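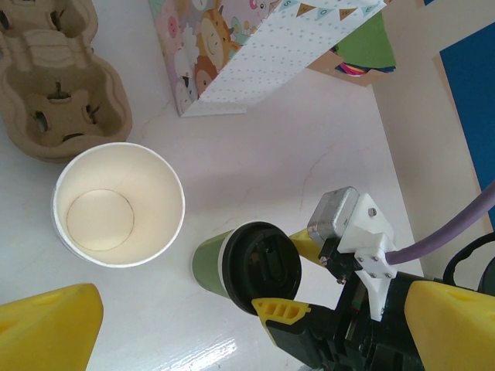 12/21/22

Takeout packing day at Ondgate and I had a great time with it! Paper cups, the molded pulp carrier and the gift bag with the animal faces, all on the marble-look table. I love that bag (the pig-like face is my favorite).

Green cup with the black lid: tried it on its side as well as upright. Want to do the same with the plain white one once the Sistero lids come in.

Carrier wells - the raised cross in the middle is a clever bit of molding. Debashish Majumder thinks the Frandsen cups will sit lower in it than ours. Must measure both.

Stock: 2,567 cups on the sheet, 100 carriers. Mavik wants nearly 2,000 cups in January, so reorder carriers first!

Still to do: fill two cups with water, walk the carrier down the stairs and back, write down any spills.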